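작업 노트 2021. 11. 28.
배우 인명 레코드 정리, 타비온 킨타니야(Tavion Quintanilla) 건

지난번에 이어서 작업. 킨타니야 이름으로 잡힌 레코드가 4건인데 그중 동일인이 어디까지인지 확정하는 것이 오늘 범위. 레코드는 편의상 가, 나, 다, 라로 부른다. 시스템상의 식별자는 병합이 끝나면 바뀌므로 여기 적지 않는다.

가: 호크브리지(Hokbridge) 극영화 출연분. 표기는 Tavion Quintanilla. 출생지와 부모 이름이 있고, 배우자 칸은 비어 있음.
나: 텔레비전 연속극 출연분. 표기는 T. Quintanilla. 생년 없음. 직업란에 배우와 무대감독이 같이 들어가 있음.
다: 더빙 크레딧만 있음. 표기는 Tavian Quintanilla. 철자가 다른데 오타인지 다른 사람인지 불명.
라: 드랜든(Drandden) 극단 프로그램북에서 넘어온 것. 성이 앞에 오고 쉼표 뒤에 이름이 오는 형식 그대로 이름 칸에 들어가 있음.

가와 라는 같은 사람으로 봐도 된다. 라의 프로그램북 약력에 가의 대표작 제목이 그대로 나오고 형제 이름도 일치한다. 형제 직업은 가에서는 사업가, 라에서는 인쇄업으로 되어 있으나 충돌로 보지 않음. 넓은 쪽 값을 본문에 두고 좁은 쪽은 주석 칸으로 옮겼다.

나는 보류. 보제나(Bożena Chmielewska)가 5월에 남긴 메모에는 "동일인, 확인함"이라고만 되어 있고 근거 자료가 없다. 메모를 지우지는 않고 상태만 '확인'에서 '추정'으로 내렸다. 보제나에게 출처를 묻는 메일을 보냄. 무대감독 경력이 나 쪽에만 있는 점이 걸린다. 연속극 엔딩 크레딧의 T. Quintanilla가 배우 항목과 스태프 항목에 따로 올라 있다면 이니셜이 같은 가족일 가능성도 있다. 출연자 명단과 스태프 명단이 같은 회차에서 나온 것인지부터 봐야 한다.

다는 아래 순서로 확인함.
1차로 철자 변형표를 조회. Tavian은 등록되어 있지 않음.
2차로 같은 더빙 작품의 다른 성우 표기를 대조. 같은 화면에서 레지널드 메르카도(Reginald Mercado)의 성도 한 글자가 빠져 있음. 자막 입력 단계에서 생긴 오류일 가능성이 높다.
3차로 제작사 급여 대장 사본을 대조. 스토텐(Stoten) 보관분에 해당 작품이 들어 있고 표기는 Tavion. 수취인 주소가 가의 주소지와 같은 동네까지 일치한다. 번지는 번짐 때문에 판독하지 못함.

따라서 다는 가로 병합. Tavian은 변형 표기로 등록하고 검색에는 걸리되 표제어로는 나오지 않게 설정했다. 메르카도 쪽 표기도 같은 방식으로 처리하면 되는데 그 레코드는 다넬(Darnell Pettigrew)이 잠가 두고 작업 중이라 손대지 않음.

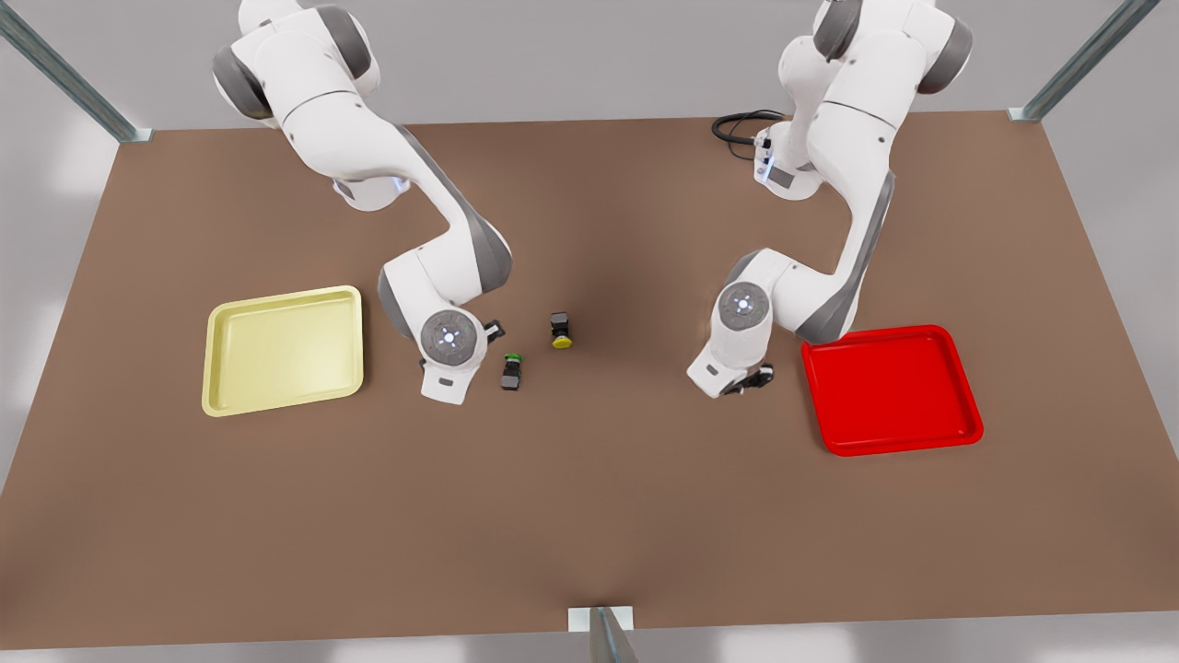
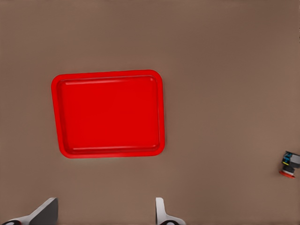
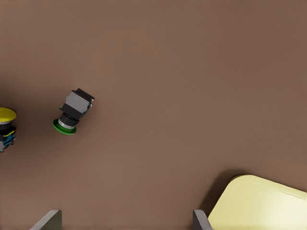
출연작 목록 작업. 가, 다, 라를 합치면 중복을 빼기 전 기준으로 20편 넘게 나온다. 중복 판정은 제목만으로 하면 안 된다. 호크브리지 작품은 재개봉 때 제목을 바꾼 경우가 있고, 드랜든 쪽은 같은 희곡을 캐스팅만 바꿔 다시 올렸기 때문에 제목이 같아도 다른 공연이다. 판정 키는 제목, 연출자, 배역명의 조합으로 잡았다. 배역명이 없는 단역은 자동 병합에서 제외하고 수동 목록으로 넘김.

수동 목록으로 넘어온 것이 8건. 대부분 '행인', '손님', '형사' 같은 배역이라 크레딧만으로는 결론이 안 난다. 이 중에서 형사 역은 스틸 사진 뒷면에 연필로 이름이 적혀 있어 본인으로 확정했다. 필체는 누구 것인지 모르므로 근거 등급은 중간으로 둠. 나머지는 등급 없이 대기.

배역 비중 칸에 관해. 기존 레코드에는 주연, 조연, 단역 외에 '특별출연'과 '우정출연'이 섞여 있다. 뒤의 둘은 비중이 아니고 크레딧 표기 방식이다. 비중 칸에서 빼서 표기 칸으로 옮기는 것이 맞다고 보지만 전체 레코드에 영향을 주는 변경이라 이번 건에서만 먼저 적용하고 표시를 남겨 두었다. 쇼샤나(Shoshana Iwasaki)가 스키마 담당이므로 다음 점검 때 안건으로 올린다.

인적 사항 칸 처리 결과.
출생지: 가의 값을 채택. 라에는 극단 소재지가 출생지로 들어가 있었음. 프로그램북 원문을 보면 '거주'라고 되어 있으므로 입력 오류.
부모: 가와 라 일치. 부친 직업만 라에 있음. 그대로 가져옴.
배우자: 비워 둠. 팬 잡지 스크랩에 결혼 기사가 있으나 발행처와 면수가 잘려 나가고 없다. 본문에 반영하지 않고 첨부로만 연결.
자녀: 같은 스크랩에 언급이 있음. 생존 인물일 수 있으므로 이름은 입력하지 않는다.
수상: 라에 베나비데스(Benavides) 연기상이 있음. 후보인지 수상인지 원문이 모호하다. '명단에 올랐다'는 표현뿐. 일단 후보로 입력하고 물음표 표시.

약력 문장 초안도 손봤다. 기존 문장은 "유명한 배우이며 많은 사랑을 받았다"로 시작하는데 출처가 없는 평가라 삭제. 첫 문장은 직업과 활동 분야만 쓰고, 둘째 문장부터 데뷔작과 소속을 넣는 순서로 바꿈. 데뷔작은 아직 확정이 아니다. 가는 영화 쪽 첫 출연을, 라는 무대 쪽 첫 출연을 데뷔로 적고 있다. 어느 한쪽을 고르지 않고 영화 데뷔, 무대 데뷔로 칸을 나눴다. 약력에는 둘 다 쓴다. 활동 중단 시기는 자료마다 달라서 문장에서 뺐다.

병합 실행 중 문제 하나. 라를 가로 합칠 때 성과 이름이 뒤집힌 상태로 색인에 한 번 더 올라갔다. 병합 도구가 쉼표를 구분자로 읽지 않고 문자열 일부로 취급한 탓으로 보인다. 색인에서 해당 줄을 수동으로 삭제하고 재생성. 그 뒤 성으로 검색하면 병합된 레코드와 보류 중인 나만 나온다. 극단 자료에서 넘어온 다른 인명도 같은 형식일 것이므로 병합 전에 이름 칸을 먼저 정규화할 것. 변환 규칙은 공용 폴더의 인명 표기 문서 끝에 추가해 두었음. 복합 성을 쓰는 사람은 이 규칙을 돌리면 성이 잘리므로 제외 목록을 같이 확인해야 한다.

표제어의 한글 표기는 킨타니야로 통일. 기존에 퀸타닐라로 들어간 것이 가에 있었고, 변형 표기로 돌렸다. 다넬은 영어식 발음대로 두자는 의견이었는데 배우 본인이 인터뷰 녹음에서 어떻게 발음하는지 들어 보고 바꿔도 늦지 않다. 녹음 테이프는 스토텐 쪽에 대여 신청을 넣은 상태이고 회신은 아직 없음.

남은 일
나 레코드: 보제나 회신 대기. 회차별 출연자 명단과 스태프 명단 대조.
단역 수동 목록: 스틸 사진 상자에서 해당 작품 봉투를 찾아볼 것. 형사 역 외에는 아직 열어 보지 않음.
베나비데스 연기상: 시상식 안내장 또는 당시 신문 기사 확인.
메르카도 변형 표기: 다넬에게 급여 대장 사본 위치를 전달함. 잠금 해제 후 등록.
비중 칸과 표기 칸 분리: 쇼샤나와 협의 전까지 다른 레코드에는 적용하지 말 것.
병합 전 상태의 백업은 인명 작업 폴더에 네 레코드 모두 저장해 둠. 나의 보류가 풀릴 때까지 삭제 금지.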